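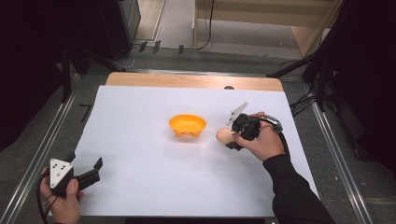 Poppy Wragg
Section leader, second cornets
Posted 2023-03-31

Moving this over from the rehearsal notes thread so it doesn't get buried. Nandby Town Band has the hall for one evening a week, and from April the hall wants us out by 9. We can start earlier or we can cut the break. Joaquim has asked for opinions before he decides, so please put them in this thread and don't text him.

My own view is that we drop the break and start at the same time as now. We have 34 players on the list and a lot of them come straight from work.

eflat_ken
Keep the break. The basses have been on the same test piece for 70 minutes by the time we stop, and the last movement sounds tired even with the rest. Without it you will hear it in the tuning.

nendonhorn
Nendon Brass went to no break two years ago when I was still playing there. People just took their own. Someone was always in the corridor when the horns came in. I would sooner start early and miss the first piece now and then.

Poppy Wragg
Missing the first piece now and then is what I'm worried about. If five of us are late it is usually the same five, and three of them are in my section.

slide_rule
Could we warm up at home? The hymn and the scales take a good chunk of the evening. Drop those and the times hardly matter.

eflat_ken
No. The hymn is where we listen to each other. You can't do that in your kitchen.

slide_rule
I've played in bands that never did a hymn and they managed fine at contests.

eflat_ken
Which ones?

slide_rule
Skestia, for one. We had a short chord exercise and then straight into the program.

nendonhorn
I heard Skestia at the spring contest and the opening chord was not good, sorry. The soloists were excellent.

Joaquim Leitão
Conductor
Thanks, all. A few points.

The hymn stays, but I can do one verse in place of three. Scales can go on the weeks when we have a concert coming up.

I don't want to lose the break completely. Brass players need to take the instrument off the face, and the percussion need time to move things between the march and the suite. It can be shorter.

An earlier start is possible for me. I would begin with the pieces that don't need a full cornet section, so anyone coming from work is not missed so badly. Poppy, would that help?

Poppy Wragg
It would help if we knew the order in advance. If you post it the night before I can tell my lot what they need to be there for.

Joaquim Leitão
I can do that.

tenorhorn_b
Does an earlier start mean the training band has to move too? They use the small room before us and my daughter is in both.

Poppy Wragg
I hadn't thought of that. I'll ask the hall.

slide_rule
I still think scales every week is too much even without a concert, but I can live with one verse.

eflat_ken
One verse is better than none. Can it at least be a slow one?

Joaquim Leitão
Yes, Ken.

tenorhorn_b
Also, whoever has the second baritone part for the suite, please bring it back. The folder only has the first.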